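About Uzor Workshop

We're a shared workshop in the old Kolier building. Two rooms, one big door, too many extension cords. Started in January by Ekene Nwankwo and Lawal Danladi, who both ran out of garage.

Members build what they like. Lamps, go-karts, a loom once. Most evenings tho it's robots. The long-running one is Eller - a pair of arms on a butcher-block table, learning to sort and shelve small bottles. Spent so far: $3,352, mostly on arms. Ekene does the wiring, Lawal the code, and they swap when they get sick of it.

Grippers are the current headache. Small round things roll. 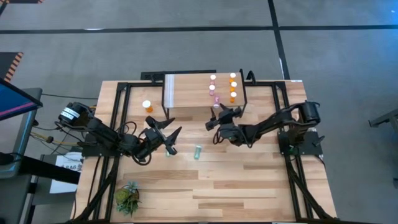

Same goes for cable slack at the wrist, still fiddling with that. If you know motors, or want to, come by. No experiance needed, bring closed shoes.

Next open day Sun 26 July, from 2 till 5. Ring the side bell - the front one is dead.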